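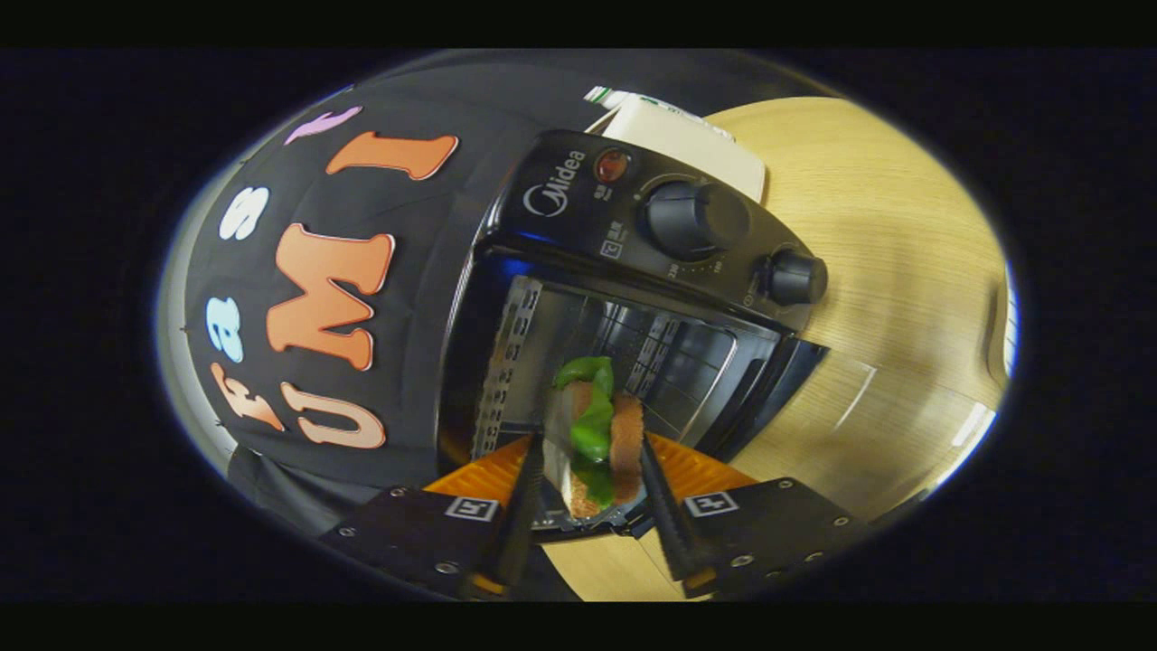

Wenceslao Huerta hält einen Minibackofen für eine Anschaffung, die man in einer Gemeinschaftsküche erst dann zu schätzen weiß, wenn der große Herd belegt ist. Zwei Scheiben Brot mit Belag rechtfertigten kein Vorheizen eines Einbaugeräts, schreibt er in seiner Rückmeldung an die Redaktion, und wer seine Mittagspause um zwölf beginne, wolle nicht um halb eins noch vor der Glasscheibe stehen.

Dieser Einschätzung schließt sich die Prüfstelle der Hauswirtschaftlichen Beratung Piltside im Wesentlichen an, wenn auch mit Einschränkungen bei Reinigung und Platzbedarf. Bewertet wurde ein schwarzer Tischbackofen der Marke Midea, der in der Teeküche am Standort Prestetville im laufenden Betrieb genutzt wird. Grundlage sind 62 Nutzungstage. Fragen der Reparaturfähigkeit waren nicht Gegenstand der Prüfung.

Aufstellung und Platzbedarf

Das Gerät steht auf einem Tisch und wird von vorn beschickt. Bei der Wahl des Stellplatzes ist die geöffnete Tür mitzurechnen, ein Umstand, der bei der ersten Aufstellung in Prestetville übersehen wurde und ein Umräumen nach sich zog. Zur Wand und zu Hängeschränken sind die in der Bedienungsanleitung genannten Abstände einzuhalten. Ein Betrieb in geschlossenen Regalfächern kommt nicht in Betracht.

Bedienung

Das schwarze Bedienfeld verläuft an der Oberkante. Die Anordnung wurde von den Nutzenden überwiegend als günstig beurteilt, da man sich zum Einstellen nicht bücken muss. Wer das Gerät selten verwendet, benötigte beim ersten Mal erfahrungsgemäß eine kurze Einweisung. Die Prüfstelle empfiehlt, eine laminierte Karte mit zwei oder drei gebräuchlichen Einstellungen neben dem Gerät anzubringen.

Ergebnisse beim Sandwich

Den größten Anteil an der Nutzung hatte das belegte Brot. Dunkles Brot nahm zuverlässig Farbe an und blieb in der Mitte saftig, sofern es nicht zu dünn geschnitten war. Weißbrot der Marke Magaña bräunte schneller und musste beaufsichtigt werden. Bei Käse ergab sich nach der Hälfte der Zeit ein ungleichmäßiges Bild – die hintere Hälfte war deutlich weiter als die vordere. Ein einmaliges Drehen behob den Mangel.

Grüner Belag bedarf einer gesonderten Bemerkung. Blattsalat, der über den Rand des Brotes hinausragt, welkt im Ofen rasch und kann an den Spitzen dunkel werden. Er sollte nach dem Erwärmen eingelegt oder vollständig zwischen die Scheiben geschoben werden. Paprikastreifen vertragen die Hitze gut und gewinnen sogar an Geschmack. Gurke und Tomate geben Flüssigkeit ab, weshalb hier ein kleines Blech unter dem Brot vorzusehen ist.

Rost und Garraum

Der Metallrost mit parallelen Stäben trägt ein Sandwich ohne Weiteres. Kleine oder sehr weiche Stücke sinken zwischen den Stäben etwas ein und hinterlassen beim Herausnehmen Krümel. Zum Einlegen und Entnehmen ist eine Zange mit langen Schenkeln zu empfehlen, mit der sich das Brot fassen lässt, ohne dass die Hand in den Garraum gerät. 

Reinigung

Weniger überzeugend fällt das Urteil zur Pflege aus. Die Seitenwand ist mit Reihen kleiner rechteckiger Schlitze versehen, in denen sich Käsereste festsetzen können. Mit einem Tuch allein ist ihnen nicht beizukommen, eine weiche Bürste und etwas Geduld sind erforderlich. Der Rost war nach dem Einweichen in 20 Minuten sauber. In Küchen mit wechselnder Belegung sollte die Zuständigkeit für die Reinigung schriftlich geregelt sein, bevor das Gerät in Betrieb geht.

Gesamturteil

Für Teeküchen und kleine Haushalte, in denen überwiegend Einzelportionen erwärmt werden, ist der Tischbackofen geeignet. Für Auflaufformen und größere Mengen bleibt der Einbauherd die bessere Wahl. Abzüge gibt es für die Schlitze in der Seitenwand und für die ungleichmäßige Bräunung ohne Wenden. Note: gut (mit Vorbehalt bei der Reinigung).

Rückmeldungen aus anderen Standorten nimmt die Beratung unter der Vorgangsnummer 546 entgegen.

Stand: 14. September 2026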